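3 Dec 2025, project report, module 5

# Selling a reissue: the Levero wind-up train

Our group looked at how a small toy firm brings back an old product. We chose the Levero tin train, first sold by Holzer and put back on sale in February in a numbered run of 2,000.

## What we did

We visited two toy shops, one in Dullthorpe and one in Trirnville, and asked 100 customers to fill in a short form. We also compared the new train with an older one lent to us by the Dullthorpe shop.

## What we found

The body uses the same pressing as before, but the key is now fixed to the side so it can't be lost. The box copies the old artwork, apart from the safety text on the back. Most buyers were adults getting the train for themselves — we had expected parents. Only 12 people said they would let a young child play with it.

The Trirnville shop kept its trains in a locked case by the till. In Dullthorpe they were on an open shelf, where people could wind them up. 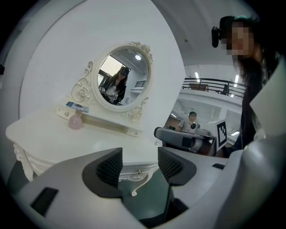
Price came up often on the forms. Several people said they would have paid more for a second carriage, and a few wanted track, which the train doesn't need.

## Problems

Our form didn't ask whether people had owned the first version, so we can't say how much of the interest came from memory. We would add that question and visit a third shop.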